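Digital collections notebook, e-resources and systems
22 Nov 2019

Carrying on with the usage check on the Medurico journal package. Renewal quote is due in April and I want our own figures in hand before then, as last year we only had theirs.

Pulled the proxy logs again this morning, same date range as the last run. After stripping out staff machines and the link checker I get 2,688 full-text sessions. The vendor report gives a higher number for the same period. Most of the gap looks like double counting: a reader opens the HTML page, then the PDF, and the report scores both. I merged any two requests for the same article from the same session within 30 seconds and the difference shrank a lot. Tried 60 seconds as well and it barely moved after that, so I've kept 30 as the rule. It's written into the top of the script so whoever runs this next doesn't have to guess.
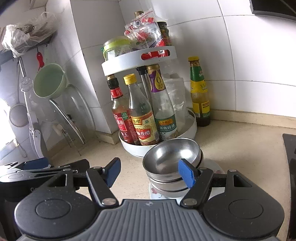

Titles with no use at all: 22. Nine of those are ones where the link in the catalogue was wrong, so the zero tells us nothing about demand. Fixed seven. The other two have changed platform and the new address asks for a login even on campus. Ticket raised with Medurico, no reply yet.

Checked whether the broken links came from our side. They did, in part. The April load from Dreltel overwrote the local address field and nothing flagged it. The load profile is now set to protect that field. Ran a small test file through it and the local addresses were kept. I'd still like someone else to try it with a full file before the next proper load, preferably on the test server. 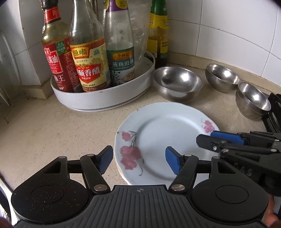

Sydorenko
E-resources and Systems Librarian

Afternoon: moved on to the discovery search. Zirko sent the new settings sheet, which finally says how their relevance weights work. Subject headings count for less than I had assumed, and title words for more. Explains why a search for a set textbook brings up book reviews of it first. I've lowered the weight on reviews in the test profile and left the live one alone for now.

Test searches so far use the reading list titles from nursing and history. Nursing is better, with the book itself on the first screen nearly every time. History is mixed. Older editions still come out above the current one, and I can't see a setting for that. Might be a problem in our records, as several have the date only in the note field. Need to look at a handful by hand.

Also noticed the "available online" filter drops anything we bought as a single e-book. Packages are fine. Not sure when that started. The desk may have had queries about it, so ask them before writing to Zirko.

To do:
Chase Medurico about the two login titles.
Full file test of the Dreltel load.
Check date fields on the history records.
Save the merged session counts to the shared drive, renewals folder, with the script next to them.
Ask the desk about the e-book filter.

Haven't touched the streaming figures. They come in a different layout and will need their own script.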